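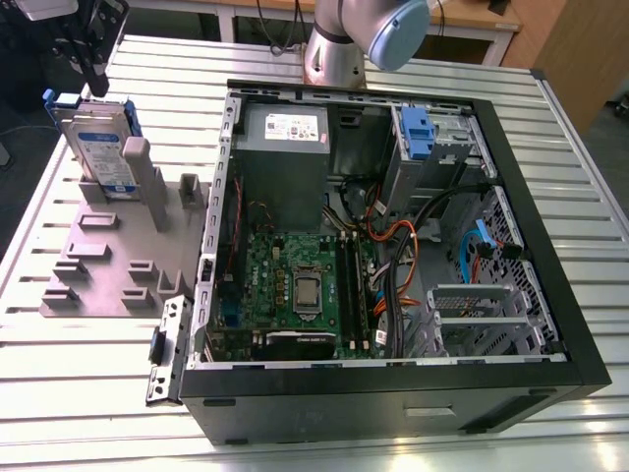

**Zindasero 2828 Surf Spinning Reel**
Item no. 1566

The 2828 is the reel we sell to people who have already ruined a nicer one. It holds enough braid to reach the second bar, it has a drag you can set with cold fingers, and it will not impress anyone in the parking lot.

Marisa Tedesco has fished the same one off the Flonwood jetty for two seasons. She rinses it when she remembers. We asked her for a quote and she said "it's a reel," so there you go.

### What you get

- Reel with a folding handle, left or right hand
- Spare spool (keep it in the truck, where you'll need it least)
- Neoprene pouch
- Small tube of grease and a wrench that fits one screw

### Fit and line

Happiest on a 10-foot surf rod with 30 lb braid and a mono leader. It'll take a shorter rod, but the whole thing gets front-heavy and you'll look like you're casting a toaster. Fill the spool to just under the lip. If you fill it past the lip, call Dario at the counter, who untangles wind knots for a fee he makes up on the spot.

### Drag

Front drag, sealed, with big soft clicks. Smooth enough for school stripers on sand eels and stout enough to turn a bluefish that has other plans. Back it off before you put it away for the winter. The washers take a set if you leave them cranked down from December to spring, and the warranty people at Zindasero can tell.

### Saltwater

Sealed does not mean submarine. A splash is fine, and so is rain. If you drop it in the wash, shake it out, rinse it with fresh water and bring it in before it starts sounding like a pepper mill. Don't use a pressure washer. Somebody did.

### Parts

We stock bail springs, handle knobs and line rollers. The roller for the older 1246 does not fit, no matter how hard you push. Spare spools ship separately from the reel maker's warehouse and arrive when they arrive.

Returns are accepted on unfished reels only. Sand counts as fished.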